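Visits > Storage and household > Widden open day

5 min read

The Widden test rooms open to trade visitors in August, and I went for the morning session. Registration was at the side entrance on the loading bay. Parking is limited and the signs still point to the old reception.

Widden does contract testing on household storage: shelving, wire goods, food containers, drawer inserts. Most of the work comes from retailers that want a second opinion before placing an order. Bernice Aryee runs the storage section and took our group of 8 through it.

The first room is for load tests. Wire shelves are loaded with steel plates in steps and left overnight, and the sag is read at mid-span the next morning. A shelf from the Fodby range was under load during our visit. Aryee would not give the reading, as the report had not been issued. She did say that the usual failure on wire goods is at the welds near the corners, and that coating thickness has little to do with it.

The second room covers lidded containers. Seal tests come first: fill to a marked line, close, invert, wait, weigh. Latches are then cycled 1000 times on a bench fixture, and the seal test is repeated. Derek Mottram keeps the records and showed us the log sheets, one per sample, with the lid and base numbered separately so that they are never swapped.

The third room deals with putting things away. The question is whether a container of a given footprint can be placed in and taken out of a given shelf or basket without tilting, and how much clearance is left at the sides. A wire basket on its side serves as a shelf, and the container starts on the table in front of it. 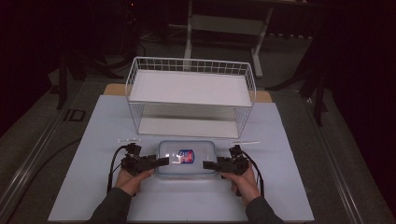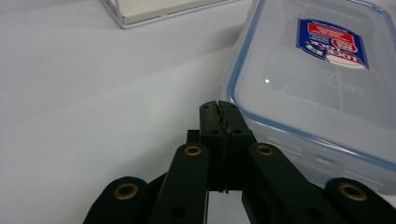
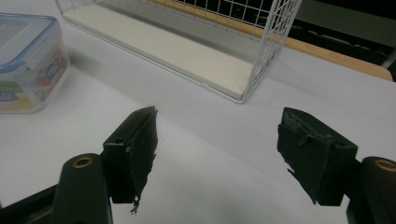 Clearance matters more than I had assumed. Widden's working rule is a finger's width on each side for anything handled daily. Below that, people start pulling containers out by the lid, and the lid edge takes a load it was not designed for. Korkor Acheampong, who writes the placement reports, said lid shape causes more complaints than volume. A lid that overhangs the base will catch on grid wire at the front edge.

I asked whether wire or solid bases score better. For small containers, solid. For anything wide enough to span several wires the difference disappears. She has data on 200 samples and expects to publish a summary table later in the year.

The last stop was the humidity cabinet, which was switched off for service. Coffee followed in the upstairs meeting room, with a short talk on labeling by Sena Boateng. Her main point was that adhesive labels on lids should be removable in one piece after 3 washes, and that few are.

Visitors can request the load test procedure at the desk. The placement procedure is still in draft.

Shares: 8 | Comments: 3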